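옷은 왜 구겨질까? 그리고 왜 개야 할까?

어린이 생활 과학 / 집안일 편
글 헤르타 켐파이넨 (Hertta Kemppainen)

체육 끝나고 옷 어디다 뒀어요? 가방 속에 꾹꾹? 그럼 저녁 8시쯤 한번 꺼내 보세요. 쭈글쭈글. 할머니 손수건보다 더 쭈글쭈글. 오늘은 그 얘기예요. 구김 이야기. 개는 이야기. 가방 싸는 이야기도 조금.

먼저 천이 뭔지부터.

천은 실로 만들어요. 실은 더 가는 털 같은 걸 꼬아서 만들고요. 그 가는 걸 '섬유'라고 불러요. 돋보기로 티셔츠를 들여다보면 작은 고리들이 보여요. 고리가 고리를 물고, 또 물고. 이런 천은 '편물'. 뜨개질한 천이라는 뜻. 잘 늘어나죠. 목을 쑥 넣어도 다시 돌아오고.

바람막이 같은 건 달라요. 실이 가로세로로 엇갈려 있어요. 바둑판처럼. 이건 '직물'. 잘 안 늘어나고, 대신 얇고 질기게 만들 수 있어요. 촘촘하게 짜면 바람도 잘 못 들어와요.

자, 그럼 구김.

천을 꽉 쥐면 섬유가 꺾여요. 꺾인 채로 오래 있으면 섬유가 그 모양에 익숙해져 버려요. 특히 면. 면 섬유는 물을 좋아해요. 땀이나 물기가 있으면 섬유 속에서 서로 붙잡고 있던 힘이 잠깐 풀려요. 그때 꺾이면? 마르면서 꺾인 모양 그대로 다시 붙잡아요. 그래서 젖은 면 티셔츠를 뭉쳐 두면 엄청 구겨지는 거예요. 다림질은 이걸 거꾸로 이용하는 거고요. 물 조금, 열 조금, 꾹 눌러서 펴진 모양으로 다시 붙잡게. (다리미는 꼭 어른이랑!)

폴리에스터는 물을 별로 안 좋아해요. 물이 속까지 잘 안 들어가요. 그래서 빨리 마르고 구김도 덜 가요. 운동복에 많이 쓰는 이유. 하지만 아예 안 구겨지는 건 아니에요. 뭉쳐 놓으면 얘도 주름져요. 조금 덜할 뿐이에요.

집에서 해 볼 실험 하나. 준비물은 면 손수건 두 장, 물, 그릇.

손수건 하나는 마른 채로 주먹 속에 꽉 쥐어요. 천천히 40까지 세요. 놓아요. 어때요?
다른 하나는 물에 적셔서 꼭 짠 다음 공처럼 뭉쳐요. 그대로 그릇에 두고 내일 아침에 펴 보세요. 뭐가 더 쭈글쭈글해요? 공책에 그려 두면 좋아요. 선으로 쓱쓱. 잘 그릴 필요 없고요.

천을 집는 방법도 중요해요. 한가운데를 덥석 집으면 옷이 사방으로 축 처져요. 어디가 팔이고 어디가 목인지 모르겠죠. 옷은 딱딱하지가 않아서 그래요. 책은 어디를 잡아도 책 모양인데 옷은 잡을 때마다 모양이 바뀌어요. 그래서 먼저 찾아야 하는 게 '솔기'랑 '깃'이에요. 솔기는 천과 천을 꿰맨 줄. 깃은 목둘레에 붙은 부분. 손끝으로 더듬으면 다른 데보다 좀 도톰해요.

분홍색 얇은 옷 한 벌로 볼게요. 뭉쳐진 채로 집혀 있어서 모양은 알기 어려워요. 그래도 위쪽에 박음질한 줄이 지나가요. 깃 아니면 밑단. 상표 같은 작은 무늬도 주름 사이로 조금 보이고요. 이런 게 다 길잡이예요.
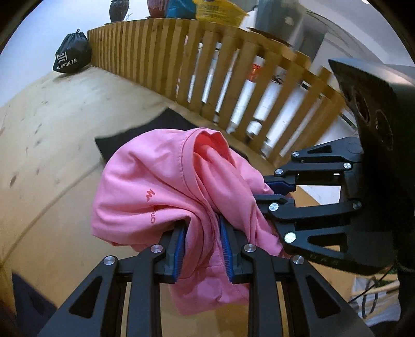
얇은 옷은 꼭 다려야 하나요?
옷 안쪽 표시를 먼저 보세요. 다리미 그림에 X가 있으면 다리면 안 되는 옷이에요. 그런 옷은 빨고 나서 탁탁 털어 옷걸이에 걸어 두면 웬만한 주름은 펴져요.

그럼 이제 개 볼까요. 바람막이나 셔츠 개는 순서.

1. 바닥을 치워요. 넓은 데가 좋아요. 천을 하나 깔아도 되고.
2. 깃이나 어깨를 찾아요. 양쪽 어깨를 두 손으로 하나씩 잡아요.
3. 탁! 한 번 털어요. 주머니도 확인. 휴지 들어 있으면 세탁기에서 난리나요.
4. 지퍼나 단추를 잠가요. 다 안 잠가도 돼요, 위쪽이랑 가운데만.
5. 앞면이 바닥을 보게 눕혀요. 손바닥으로 가운데에서 바깥으로 쓱쓱.
6. 한쪽 소매를 등 쪽으로 접고, 반대쪽도 똑같이.
7. 밑단을 잡고 위로 반 접어요. 길면 한 번 더.
8. 뒤집어요. 끝.

처음엔 삐뚤빼뚤해요. 괜찮아요. 저도 소매가 자꾸 튀어나와요. 그럴 땐 소매를 한 번 더 꺾어서 몸판 위로 내려 주면 되요.

잠깐, 모자 달린 옷은? 모자를 먼저 안으로 접어 넣고 나서 소매로 가요. 모자를 나중에 하면 불룩 튀어나와요.

이번엔 가방 싸기.

우리 동네 일사이드(Ilside) 초등학교에서는 7월에 물놀이 캠프를 가요. 준비물 쪽지가 오면 집집마다 난리죠. 제가 교실에 가서 아이들한테 물어봤어요. 옷을 어떻게 넣니? "그냥요!" 가 제일 많았어요. 그냥 넣기. 음.

끈으로 조이는 주머니 가방에는 돌돌 말기가 좋아요. 이런 가방은 바닥이 평평하지 않고 모양이 잘 바뀌거든요. 네모나게 갠 옷을 넣어도 금방 무너져요. 돌돌 만 옷은 구석에도 쏙. 마는 법은 쉬워요. 위에서 6번까지 하고, 밑단부터 김밥처럼 말기. 꾹꾹 누르면서. 안에 있던 공기가 빠져나와요. 옷이 줄어든 게 아니라 공기가 나간 거예요!

그물 가방은 젖은 수건이나 공에 딱이에요. 구멍으로 바람이 통하니까 잘 마르고. 냄새도 덜 나요. 냄새는 왜 나냐면, 땀을 먹고 사는 아주 작은 세균 때문이에요. 축축하고 따뜻한 데를 좋아해요. 꽉 닫힌 가방 속이 딱 그렇죠. 집에 오면 가방부터 열기. 약속!

무거운 건 등 가까이. 가벼운 건 바깥쪽. 그래야 덜 힘들어요. 얇은 바람막이 한 벌이 182그램, 물 든 물병이 300그램보다 더 나가기도 해요. 부엌 저울에 올려 보세요. 무엇이 제일 무거울지 먼저 맞혀 보고 재기. 식구들이랑 내기해도 재밌어요.

옷마다 자리를 정해 두는 것도 좋아요. 난간이나 의자 등받이에 잠깐 걸쳐 두는 거, 저도 해요. 그런데 거기가 가방 자리가 되고 모자 자리가 되고, 나중엔 뭐가 어딨는지 모르게 돼요. 바구니 하나면 충분해요. 이름표 붙이고. "내일 입을 옷". 아니면 그림으로 그려도 되고요.

낱말 풀이

섬유: 실을 만드는 아주 가는 가닥.
편물: 실로 고리를 엮어 만든 천. 티셔츠, 양말.
직물: 실을 가로세로로 엇갈려 짠 천. 셔츠, 바람막이, 손수건.
솔기: 천과 천을 꿰매 이은 줄.
밑단: 옷 아래쪽 끝을 접어 박은 부분.
깃: 목둘레에 달린 부분.

더 해 보기

옷장에서 옷을 여러 벌 꺼내 안쪽 표시를 읽어 보세요. '면', '폴리에스터', '나일론'. 섞인 옷도 있어요. 어느 옷이 덜 구겨졌나요? 손으로 쥐었다 펴서 비교하기. 엄마 아빠 새 셔츠는 빼고요. 물어보고 하세요.

양말도 개 봐요. 두 짝을 겹쳐서 반 접고 또 반. 발목을 뒤집어 공처럼 만드는 집도 많은데 그러면 고무줄이 늘어나요. 저희 집은 아직도 공이에요...

다음 편은 단추. 구멍 두 개짜리랑 네 개짜리는 뭐가 다를까요? 집에 굴러다니는 단추 있으면 모아 두세요.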